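About Trekdale

Trekdale is a small school of basketry, and we love what we do! We run day classes, evening classes and a summer week for anyone who fancies making something with their hands, from complete beginners to people who have been weaving for years and want to crack a tricky border.

It all began when Soledad Troncoso taught a few neighbours to weave in her kitchen. Word got round, the kitchen got crowded (and very full of willow), and we moved into the old seed store on Mill Lane. Last year 161 people came through the door, and plenty of them have come back for more.

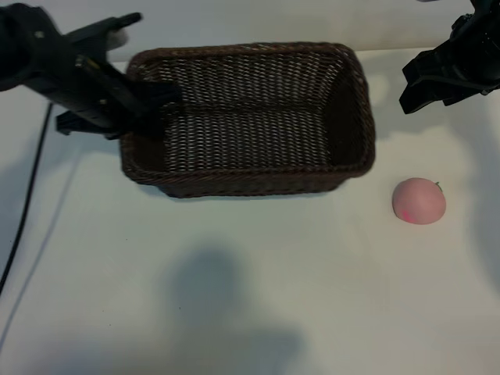

Trekdale, February

Spring booking is open! Obed Boateng is back with his frame basket course, and Constanza Ocampo has a new evening class on dyeing with onion skins and walnut husks, which we've wanted to offer for ages. Day classes cost £64 with all materials and soup at lunch. Bring an apron and an old towel, and please park behind the chapel, as the lane is narrow.

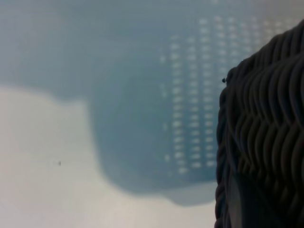
By Nelli Juntunen, course tutor

I came to Trekdale as a student and made a very wonky bread basket, which I still use every day. Now I teach the Saturday-style beginners' course in school holidays, and I still get a thrill when someone turns down their first border and grins! We keep groups small so there's time to chat, unpick and try again. If you're not sure which class would suit you, ring Lorena Huenchumán in the office any morning before noon and she'll talk you through them.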